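Repainting before we list the house

We got the keys to the rental in Drellonden in July, and the plan was to have our old place on the market before the end of the month. It went on the market 2 weeks late, mostly my fault, because I kept starting jobs and leaving them half done.

The agent at Csizmadia wanted every room one neutral color. I said no to that. The bedrooms had been dark red and dark blue, and those did have to go. Two coats of primer didn't cover the red. Three did. I spent $276 on paint and primer and another $92 on rollers, tape, trays and a decent angled brush. A painter had quoted us $691 for the same rooms, and after doing the ceilings myself I think that was a fair price.

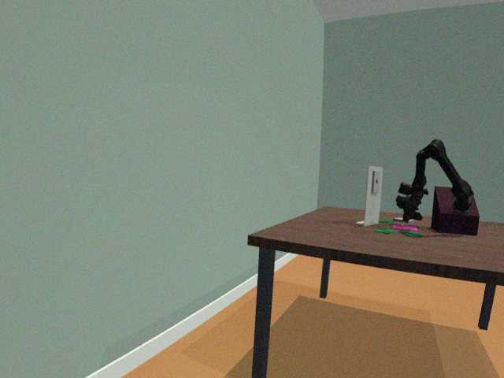
Green stayed on my list the longest. I brought home sample cards and taped them up for a few days, looking at them in the morning and again after supper. Most greens went gray by evening. The one I ended up liking was a bit warmer than I would have picked in the store.

Things I would do differently: wash the walls first, take the outlet covers off instead of taping them, and buy all the paint in one trip. I ran short in the hallway and had to drive to Stukimthorpe for one more quart, and the store closes at five.

Next is the bathroom trim. After that I need to figure out what to do with the leftover cans.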